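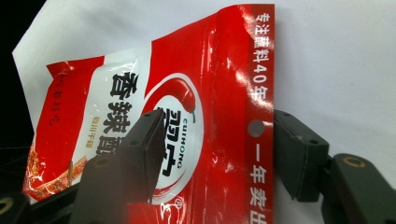
Figure 5.1 A seasoning packet held between the two fingers of a hand-held gripper. The name CUIHONG can be read on the round logo.

Chapter 5
Picking Up Things That Do Not Want to Be Picked Up

By now your club has a gripper that can lift a wooden block. Congratulations. So can a toddler, and the toddler was cheaper. The block is a generous partner: it has flat sides, it keeps its shape, and it stays where you left it. Most of what people want moved around a kitchen or a warehouse has none of these manners.

Consider the packet in Figure 5.1. It is a plastic bag, which means it has a front and a back and no opinion about its own thickness. Squeeze it in one place and it bulges in another. The surface is glossy, so a camera sees white streaks where the printing ought to be, and one finger is sitting on part of the product name. A program that finds packets by reading the label will have to manage with what is left.

In this chapter you will work through the Pletora Project, named for the grocery challenge at the Donodthorpe student meet. Teams at that meet are given a tray of ordinary shopping and seven minutes to move it into a bin. In our trial class, the first team spent five of those minutes on a single bag of noodles. They then dropped it. Their notebook entry for the day reads "bag bad," and we have seen longer reports that said less.

You will need:
Your two-finger gripper from Chapter 4
A plain white sheet to work on
2 sealed snack or seasoning packets
1 Wukance finger pad set, or strips of rubber glove
Your notebook

Before you start, practice by hand. Pick up a packet using only your thumb and one finger, and write down where you took hold of it. Now do it again from a corner. Most students find they have been cheating all their lives by using the other three fingers.

Key terms in this chapter
Deformable object: one that changes shape when you grip it
Contact area: the part of the finger that touches the object
Occlusion: one thing blocking the view of another, very often your own gripper
Ebihara score: our class measure of a grasp, from 0 (on the floor) to 5 (still held after a shake)

Section 5.1 begins with the question of where to pinch. Leave the packets sealed. We mention this on account of the chili.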